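Giltwood 침대 옆 구역 정리 기록
README 겸 데이터 카드

버전 2
마지막 수정: 2019년 1월 24일
작성: Wenjie Ren
용어 검토: Harriet Crenshaw

개요

Giltwood는 숙박 객실에서 침대 옆 구역을 정리하는 일에 대한 기록 모음입니다. 침대 옆 구역이라고 하면 침대의 한쪽 가장자리, 협탁, 협탁 앞의 바닥, 그리고 그 바닥에 두는 휴지통까지를 말합니다. 욕실, 옷장, 책상은 포함하지 않습니다.

기록의 중심은 휴지통에 새 비닐봉투를 씌우는 작업입니다. 짧은 작업이지만 글로 적으면 생각보다 단어가 많이 필요합니다. 봉투를 꺼내기, 펴기, 입구를 벌리기, 통 안에 넣기, 테두리에 접어 걸기, 바닥에 다시 놓기가 모두 다른 동작이고, 사람마다 다른 이름으로 부릅니다. 첫 버전에서는 이 이름들이 섞여 있어서 검색이 어려웠습니다. 버전 2에서는 이름을 통일하고 물건의 상태를 따로 적는 칸을 만들었습니다.

전체 기록은 340건입니다. 한 건은 한 번의 정리 작업에 해당하고, 그 안에 여러 줄의 상태 메모가 들어갈 수 있습니다. 상태 메모는 모두 648줄입니다.

기록 장소는 Vatham에 있는 Flamwood 숙소입니다. 객실의 가구는 같은 종류로 맞추어져 있습니다. 그래서 이 자료는 여러 가지 가구를 비교하려는 분에게는 맞지 않습니다. 같은 가구 주변에서 작은 물건의 위치와 상태가 어떻게 달라지는지 보려는 분에게 맞습니다.

기준 배치

기준 배치는 작업을 시작하기 전의 모습을 말합니다. 침대는 흰 침구로 되어 있고, 어두운 색 헤드보드에 흰 베개가 기대어 있으며, 그 앞에 진한 회색 베개가 하나 있습니다. 협탁은 침대 바로 옆 벽에 붙여 둡니다. 협탁의 윗판은 주황빛이 도는 나무이고, 서랍 앞면은 흰색 계열이며, 서랍 아래는 열린 선반입니다. 바닥은 갈색 카펫입니다.

휴지통은 봉투를 씌우지 않은 상태로 협탁 앞 카펫에 둡니다. 비닐봉투는 협탁 위에 올려 둡니다. 기준 배치에서 봉투가 반드시 반듯할 필요는 없습니다. 구겨진 봉투가 앞쪽 가장자리에 있거나, 납작한 봉투의 끝이 협탁 오른쪽으로 늘어져 있어도 기준 배치로 인정합니다.

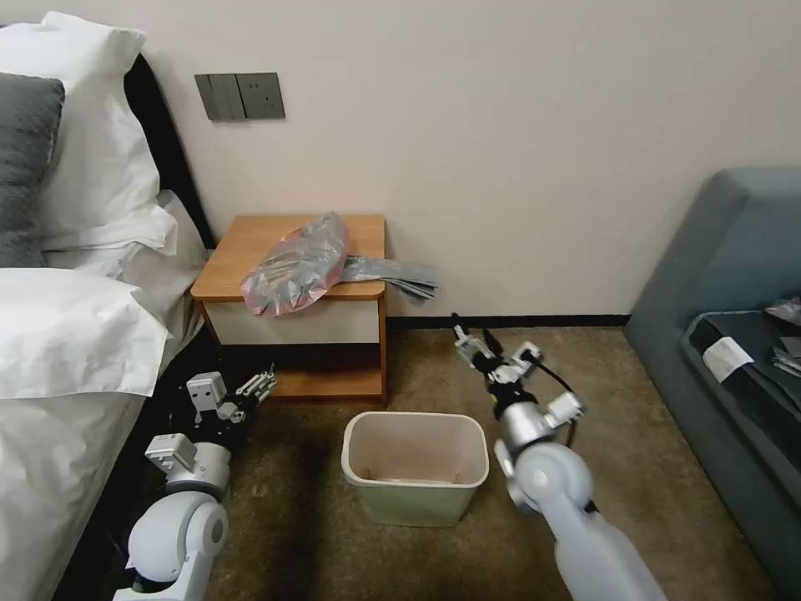 파일 구성

records.csv
정리 작업 한 건이 한 줄입니다. 작업 번호, 객실 유형, 시작 상태, 끝 상태, 메모가 들어 있습니다.

states.csv
상태 메모 한 줄이 표의 한 줄입니다. 작업 번호로 records.csv와 연결됩니다. 한 작업에 상태 메모가 하나만 있는 경우도 있습니다. 빠진 것이 아니고, 기록자가 변화를 하나만 적은 경우입니다.

terms_ko.txt
한국어 용어 목록입니다. 대표 이름을 먼저 쓰고 같은 뜻의 다른 이름을 뒤에 썼습니다.

galli_steps.txt
Flamwood에서 쓰는 휴지통 정리 순서입니다. 숙소 안에서 이 순서를 Galli라고 부르기 때문에 파일 이름도 그대로 두었습니다. 사람 이름인지 다른 말의 줄임인지는 저도 알지 못합니다.

changes.txt
버전 1에서 버전 2로 오면서 바뀐 내용입니다.

모든 파일은 UTF-8로 저장했습니다. CSV의 구분 기호는 쉼표입니다. 메모 칸에 쉼표가 있으면 칸 전체를 큰따옴표로 묶었습니다. 버전 1의 파일은 세미콜론을 사용했으므로, 예전에 만든 읽기 코드가 있으면 이 부분을 먼저 고쳐 주십시오.

records.csv의 칸 설명

task_id
작업 번호입니다. 번호의 순서는 입력한 순서이고 작업을 한 순서와 다를 수 있습니다.

room_type
객실 유형입니다. A와 B의 두 값이 있습니다. A는 협탁이 침대의 오른쪽에 있는 방이고 B는 왼쪽에 있는 방입니다. 오른쪽과 왼쪽은 헤드보드를 마주 보고 섰을 때의 방향입니다. 침대에 누웠을 때의 방향이 아닙니다. 버전 1에서 이 설명이 없어서 질문을 많이 받았습니다.

start_state
시작할 때 휴지통의 상태입니다. 값은 아래의 휴지통 상태에서 고릅니다.

end_state
기록을 끝낼 때 휴지통의 상태입니다. 반드시 완료 상태일 필요는 없습니다. 중간에서 끝난 기록도 그대로 남겼습니다.

bag_place
봉투가 시작할 때 놓여 있던 곳입니다. 협탁 위, 협탁 선반, 침대 위, 바닥, 모름 중에서 하나입니다.

note
자유 메모입니다. 기록자의 문장을 거의 그대로 두었고 맞춤법만 고쳤습니다.

휴지통 상태

휴지통의 상태는 봉투와의 관계로 적습니다. 통의 색이나 모양은 상태에 넣지 않습니다. 처음에는 통의 색도 적으려고 했습니다. 그런데 같은 통을 어떤 사람은 베이지색이라고 적고 어떤 사람은 연한 녹색이라고 적었습니다. 방의 빛에 따라 둘 다 그렇게 보일 수 있는 색입니다. 그래서 색은 메모에만 쓰게 했습니다.

빈 통
안에 쓰레기도 없고 봉투도 없는 상태입니다. 통의 바닥면이 바로 보입니다.

봉투 넣음
봉투가 통 안에 들어갔지만 테두리에는 아직 걸리지 않은 상태입니다. 봉투의 입구가 안쪽으로 무너져 있어도 이 값을 씁니다.

일부 걸림
테두리의 한쪽 또는 몇 쪽에만 봉투가 접혀 걸린 상태입니다. 네 모서리 중 하나라도 빠져 있으면 일부 걸림입니다.

씌움
봉투가 테두리 바깥으로 접혀 있고 네 모서리에 모두 걸린 상태입니다. 안쪽의 봉투가 구겨져 있는 것은 상관이 없습니다. 새 봉투를 처음 씌우면 안쪽에 주름이 남는 것이 보통입니다.

내용 있음
봉투 안에 버린 물건이 있는 상태입니다. 물건의 종류는 적지 않습니다. 손님의 생활에 관한 내용이 될 수 있기 때문에 버전 1에 있던 것도 모두 지웠습니다.

통의 위치는 별도로 적습니다. 바닥에 있음, 들려 있음, 기울어 있음의 세 값이고, 들려 있음과 기울어 있음은 함께 쓸 수 있습니다. 테두리를 정리할 때에는 통을 카펫에서 조금 들고 입구를 비스듬히 위로 두는 자세가 자주 나옵니다. 테두리의 양쪽을 잡으면 접힌 봉투가 미끄러지는 것을 같이 막을 수 있습니다.

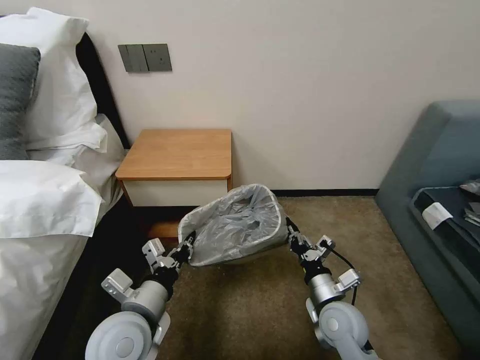

통이 들려 있는 동안에는 협탁과의 거리를 적지 않아도 됩니다. 거리는 통이 다시 카펫에 닿은 뒤에만 의미가 있습니다. 기록자가 중간에 적은 거리 값이 있으면 삭제하지 않고 note 칸으로 옮겼습니다. 그 값을 계산에 사용하는 것은 권하지 않습니다.

들려 있음과 씌움을 동시에 적어도 되는지에 대한 질문이 있었습니다. 됩니다. 앞의 것은 위치에 대한 값이고 뒤의 것은 봉투에 대한 값이어서 서로 방해하지 않습니다.

Galli 순서

galli_steps.txt의 내용을 줄여서 옮깁니다. 원래 글은 영어이고 한국어 번역은 제가 했습니다. 어색한 문장은 Harriet Crenshaw의 설명을 듣고 다시 썼습니다.

1. 통 안을 먼저 확인합니다. 통 바닥에 작은 종이나 실이 붙어 있으면 봉투를 씌우기 전에 꺼냅니다.

2. 봉투를 하나만 분리합니다. 납작하게 접힌 봉투는 서로 붙어 있는 경우가 많습니다. 두 장이 함께 나오면 한 장을 협탁 위에 돌려놓습니다.

3. 봉투의 막힌 쪽과 열린 쪽을 구별합니다. 막힌 쪽에는 눌린 선이 있습니다. 열린 쪽을 손가락으로 비비면 두 겹이 나누어집니다.

4. 봉투를 펴고 입구를 크게 벌립니다. 침대 위에서 펴지 않습니다. 침대는 이미 정리된 곳으로 생각합니다.

5. 막힌 쪽을 통 안으로 넣고 바닥까지 내려보냅니다. 봉투 안의 공기를 옆으로 밀어냅니다.

6. 먼 쪽 모서리부터 봉투를 바깥으로 접습니다. 다음에 가까운 쪽 모서리를 접습니다. 직사각형 통에서는 모서리가 먼저이고 긴 변은 나중입니다.

7. 통을 카펫에 놓고 협탁과 나란히 맞춥니다. 열린 선반의 앞을 완전히 막지 않게 합니다.

8. 협탁 위에 남은 봉투를 치웁니다. 빈 봉투라도 손님이 보기에는 쓰레기와 같습니다.

Galli의 여덟 단계와 states.csv의 값은 일대일로 맞지 않습니다. 순서는 일하는 사람을 위한 글이고 상태 값은 나중에 자료를 읽는 사람을 위한 것입니다. 예를 들어 3단계와 4단계 사이에는 휴지통의 상태가 변하지 않습니다. 그래서 states.csv에서 이 두 단계는 구별되지 않고, 봉투 칸을 보아야 알 수 있습니다.

협탁 위의 물건

협탁은 이 자료에서 두 번째로 메모가 많은 곳입니다. 윗판이 작아서 봉투를 올려 두면 금방 가장자리까지 갑니다. 물건이 윗판 밖으로 나오면 걸침이라는 값을 씁니다. 얼마나 많이 나왔는지는 적지 않고, 어느 쪽으로 나왔는지만 앞, 왼쪽, 오른쪽으로 적습니다.

봉투의 모양은 다음과 같이 나눕니다.

납작함은 접힌 모양이 남아 있는 봉투입니다. 한 장인지 여러 장인지 알 수 없을 때에도 납작함이라고 적고 수량 칸은 비워 둡니다. 수량을 짐작해서 넣지 마십시오.

뭉침은 접힌 모양이 없고 덩어리처럼 된 봉투입니다. 반투명한 봉투가 뭉치면 색을 말하기 어렵습니다. 분홍빛으로 보이는 부분과 회색으로 보이는 부분이 같이 있으면, 색 칸에는 혼합이라고 적습니다.

펼침은 입구가 보일 정도로 펴진 봉투입니다.

한 협탁 위에 뭉침과 납작함이 같이 있을 수 있습니다. 두 물건이 서로 닿아 있으면 겹침 칸에 예라고 적습니다. 어느 것이 위에 있는지 확실할 때에만 위와 아래를 적습니다. 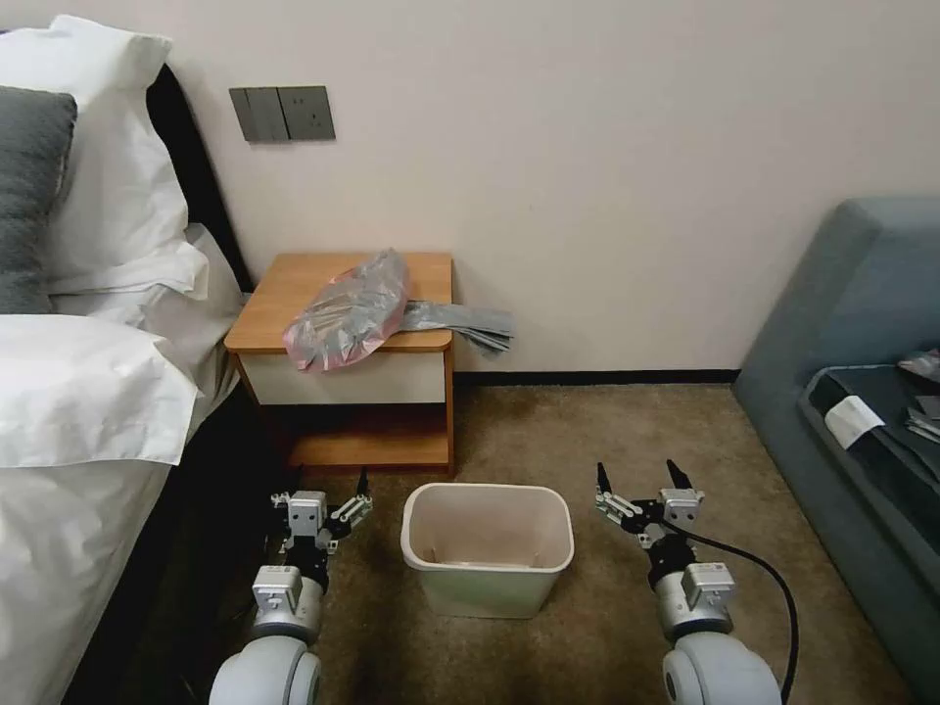
서랍은 닫힌 것을 기본으로 하고, 열린 경우에만 적습니다. 서랍 안의 내용은 기록의 대상이 아닙니다. 열린 선반은 비어 있음과 물건 있음의 두 값만 있습니다. 선반 안쪽은 그늘이 지기 때문에 확신이 없으면 모름을 쓰는 것이 좋습니다. 버전 1에는 모름이 없었고, 그래서 빈칸과 비어 있음이 섞였습니다. 버전 2에서 구별할 수 있는 것은 고쳤지만 전부를 고치지는 못했습니다.

협탁 위쪽 벽의 스위치와 콘센트에 대해서도 적어야 하는지 생각해 보았습니다. 정리 작업에서 움직이는 물건이 아니어서 상태 칸은 만들지 않았습니다. 그래도 위치를 설명할 때 편리하므로 메모에서 기준점으로 사용할 수 있습니다. "콘센트 아래에 봉투 끝이 있음"과 같은 문장이 좋은 예입니다. 용어는 콘센트로 통일했습니다. 전원 구멍, 벽 소켓, 플러그 자리라고 쓴 것은 모두 바꾸었습니다.

침대 가장자리

침대에 대해서는 통로 쪽 가장자리만 기록합니다. 이불이나 시트가 침대 옆으로 내려와 있으면 늘어짐이라고 적습니다. 늘어진 천이 휴지통에 닿으면 닿음을 추가합니다. 닿음은 숙소에서 좋아하지 않는 상태이며, 통을 옮겨서 해결합니다. 천을 밀어 넣어서 해결하면 침대의 모양이 다시 바뀌기 때문입니다.

베개는 흰 것과 회색 것을 구별합니다. 회색 베개는 장식용이어서 흰 베개 앞에 둡니다. 낮은 쪽에 있는 흰 천은 베개인지 접힌 이불인지 판단하기 어려울 때가 있습니다. 그때는 흰 침구라고만 적으십시오. 처음에는 저도 무조건 이불이라고 적었는데, Harriet이 표본을 다시 읽고 베개로 생각한 것이 여러 건 있었습니다. 우리 둘의 의견이 다르면 넓은 말을 사용하기로 정했습니다.

검토 방법

기록 340건 중에서 100건을 골라 두 사람이 따로 읽고 상태 값을 다시 붙였습니다. 값이 다르면 같이 읽고 하나로 정했습니다. 정하지 못한 값은 모름으로 바꾸었습니다. 나머지 기록은 한 사람만 확인했습니다.

의견이 가장 많이 달랐던 곳은 봉투 넣음과 일부 걸림의 경계입니다. 봉투의 한 부분이 테두리에 올라가 있지만 바깥으로 접히지는 않은 경우가 문제였습니다. 버전 2의 규칙은 바깥으로 접혀야 걸린 것입니다. 올라가 있기만 한 것은 봉투 넣음입니다.

다음으로 어려운 것은 빈 통이라는 말이었습니다. 한국어에서 "빈 휴지통"은 쓰레기가 없는 통을 말할 수도 있고 봉투도 없는 통을 말할 수도 있습니다. 이 자료에서 빈 통은 반드시 봉투도 없는 통입니다. 봉투가 씌워져 있고 쓰레기가 없으면 씌움을 사용합니다.

알려진 문제

휴지통의 모양이 한 가지 종류입니다. 직사각형이고 위에 테두리가 있는 통입니다. 둥근 통에는 모서리가 없으므로 씌움의 정의를 그대로 사용할 수 없습니다.

카펫 바닥의 기록만 있습니다. 매끄러운 바닥에서는 통이 쉽게 밀리고, 필요한 동작도 달라질 것입니다.

room_type B의 기록은 A보다 적습니다. 방향에 관한 값을 비교할 때 주의해 주십시오.

메모의 길이가 고르지 않습니다. 긴 메모는 한 문단이고 짧은 메모는 "봉투, 오른쪽"처럼 두 단어입니다. 짧은 메모를 제가 마음대로 늘리지 않았습니다.

봉투의 크기를 적는 칸이 없습니다. 테두리 밖으로 얼마나 접히는지는 크기에 달려 있는데, 버전 1을 만들 때 이 점을 생각하지 못했습니다. 다음 버전에 넣을 수 있는지 보고 있습니다.

메모 작성의 예

states.csv에 새로운 줄을 추가하고 싶은 분을 위해서 문장의 모양을 적습니다. 주어는 물건으로 하고 한 문장에 한 가지 사실만 씁니다.

좋은 문장: 휴지통은 협탁 앞 카펫에 있음. 봉투 없음.
좋은 문장: 협탁 위에 뭉친 봉투가 있음. 앞쪽 가장자리와 가까움.
좋은 문장: 납작한 봉투의 끝이 오른쪽으로 걸침.
고칠 문장: 휴지통이 준비되었음. (무엇이 준비된 것인지 알 수 없습니다.)
고칠 문장: 새 봉투가 협탁에 있음. (새것인지 사용한 것인지 보아서는 알 수 없습니다. 봉투라고만 씁니다.)
고칠 문장: 방이 깨끗함. (이 자료에서는 사용하지 않는 판단입니다.)

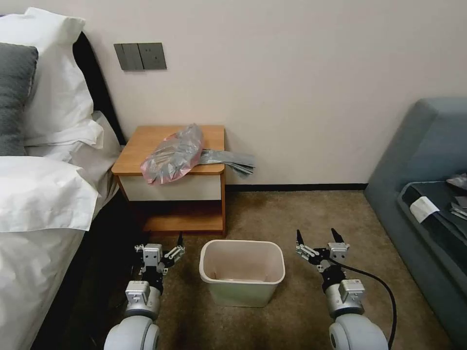
변경 내용

버전 2에서 바뀐 것은 다음과 같습니다.

구분 기호를 세미콜론에서 쉼표로 바꾸었습니다.
상태 메모를 states.csv로 분리했습니다.
통의 위치 값과 봉투 값을 나누었습니다.
모름 값을 모든 상태 칸에 추가했습니다.
버린 물건의 종류에 관한 내용을 삭제했습니다.
협탁, 콘센트, 헤드보드의 표기를 통일했습니다. 버전 1에는 사이드 테이블, 침대 탁자, 나이트 테이블이 모두 있었습니다.

다음 수정은 7월에 할 계획입니다. 봉투 크기 칸과 영어 용어 목록을 먼저 하려고 합니다.

사용 조건과 연락

연구와 교육의 목적으로 자유롭게 사용할 수 있습니다. 고친 파일을 다시 나누어 주실 때에는 고친 칸의 이름을 changes.txt에 적어 주십시오. 원래의 작업 번호는 바꾸지 말아 주십시오. 번호가 바뀌면 두 CSV 파일의 연결이 끊어집니다.

자료를 인용할 때에는 "Giltwood 침대 옆 구역 정리 기록, 버전 2"라고 적으시면 됩니다.

잘못된 값을 발견하시면 작업 번호와 칸 이름을 같이 보내 주십시오. 용어에 대한 의견은 Harriet Crenshaw에게, 파일에 대한 문제는 Wenjie Ren에게 알려 주십시오. 한국어는 저의 모국어가 아니므로 설명 문장이 어색한 곳도 알려 주시면 고치겠습니다.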